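Progress Report: Flasarlow Shared Workshop, Bag-Handling Arm
Prepared by Siwan Prosser for Annick Dufour, Howells Small Grants
Covers the period up to the end of October

Dear Annick,

Thank you again for your patience with the parts delay, and for the kind note you sent with the second payment. It went up on the workshop board and is still there. I'm glad to say we have a good deal more to show you than we did last time, so please forgive me if this runs over the one page you asked for.

Where the arm stands

The arm is bolted to its bench and moving on all 6 joints. Gwion rebuilt the elbow twice (the first bracket flexed so badly that the hand wandered whenever it lifted anything heavier than a mug), and the new one holds steady with a full load. The wiring now runs through the inside of the forearm, a job I had been dreading and which Ritu finished in one long evening while the rest of us made tea and got in her way.

The gripper is still our old two-finger one. We had hoped to fit the softer pads by now, but the molds came out bubbly and Alun wants to pour them again.

Teaching it to handle bags

You'll remember that the whole idea began with bags: picking one up, opening it, packing it and closing it again, for people whose hands tire easily. Soft bags are a nuisance for a machine. They sag, the handles flop over, and the strap goes wherever it likes. So we have been recording ourselves doing the job by hand, from head height, and using those recordings as lessons for the arm. Our target for this stage was 100 usable recordings and we passed it with a little room to spare. Ritu sorts them by where the hand takes hold, and the grips near the top opening have been the most useful of the lot. 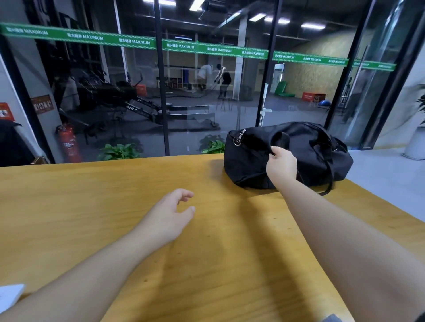 Results so far

In our last round of bench tests we gave the arm 30 tries at lifting a bag by its handles, and it managed 28. Both misses came when it caught the shoulder strap along with the handle. Opening the zipper is another matter, and I won't dress it up: it finds the pull well enough but drags the bag along with it. Gwion is making a simple clamp for the bench so we can work on the two problems separately.

What comes next

We'd like to pour the new pads, finish the clamp and make more recordings with the strap lying in awkward places. The Kodard motor controller is running warm, so part of the remaining money will go on a fan and a bigger heat sink, if you're happy with that. Could you let me know before we order?

You're welcome at the workshop any time, and Alun has promised to tidy the bench first.

With warm thanks from all of us,
Siwan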